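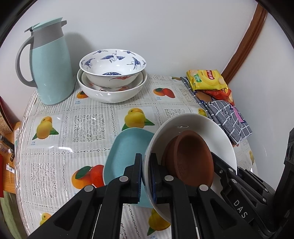 A reader in Evstead wrote in after my last column to say that mismatched dishes make a table look like nobody cares, and that a grown adult should own one proper set, with the plates the same color as the bowls, and use it. The rest of the letter was about gravy boats. I'll leave the gravy boats alone.

But the set thing. I've been chewing on it since Friday and I have maybe an hour before I need to be somewhere, so, quickly.

I don't think a matched set is a sign of caring. I think it's a sign of a wedding. Or a big sale. Nothing wrong with either. My parents had a set, cream with a gold line, and we ate off it maybe twice a year and the rest of the time it sat behind glass and we ate off the other stuff. The other stuff is what I remember. A bowl with birds on it. A plate that came from a neighbor with cake on it and never went home.

A mixed table is what you get when people live in a house for a while. Things break. You replace the one thing, not the whole set, because who has the money, and the shop's changed the blue anyway. It's always a slightly different blue. So now you've got a light blue plate and a white bowl and a bowl with cranes flying on it, and a clay saucer that started life under a plant, and they all get stacked together after dinner and it's fine. It's more than fine, I like looking at it.

And the plastic tablecloth, while I'm at it. People are so snobby about these. Fruit all over, lace print, mangoes. I will defend the fruit tablecloth until I drop. You wipe it. That's the whole of the laundry. My linen one has been in the ironing pile since March and I've stopped making eye contact with it. A cloth you're scared to spill on makes a bad dinner - everyone sitting up straight, somebody's kid getting hissed at over a drop of juice. Put the mangoes down and pass the soup.

I did try it the reader's way once, I should say. Bought a full set off Usell, 83 dollars with the shipping, gray, very tasteful. The bowls were the wrong depth for anything I cook. Too flat for soup and too deep for toast. The plates were so big they wouldn't go in the rack unless you took out everthing else, so every night was a puzzle. Within a few months two of the bowls had gone, one in the sink and one on the back step, and then what I had was a broken set, and a broken set looks sadder than no set at all. A table of odd things can lose one and you don't see the gap. I gave the rest away and went back to the shelf of strays.

There is a real argument on the other side and it's stacking. I'll give the letter that. Same-size bowls go up in a neat column, and odd ones lean, and the small one nests in the big one until you want the big one, which is always. My cupboard has three piles and every one of them has to be lifted out with both hands. If you've got a tiny kitchen, or bad wrists, buy the matching bowls. Really. I'm not going to fight you over wrists.

Same with cooking for a crowd. I've eaten at the church hall on Trujillo and you want sixty of the same plate there, obviously, you're handing them down a line.

But that's a practical reason. The letter wasn't practical. It said people would think I don't care. Which people? The ones who come to my house come for the food, and to complain about parking. Nobody has turned over a plate to check. The guests I know have favorites, even - they go in the cupboard and dig out the one they want, and they could'nt do that if they were all alike. Kids especially. Hand a kid a gray bowl and it's a bowl. Hand them the one with the birds and you'll hear about it if someone else gets it next time.

Also the thermos. Not strictly dishes but it sits on the table with them. Mine is the wrong green for every single thing I own. It pours, it keeps the tea hot through two rounds of cards, and I'm supposed to swap it for a nicer color? No.

So keep the strays. If you see one bowl you like at a yard sale, buy the one bowl and don't go asking if there are more. Use the good ones on a weekday. And if the reader in Evstead wants to send me the gravy boat, I've got room for it on the second shelf, next to the pitcher with no lid.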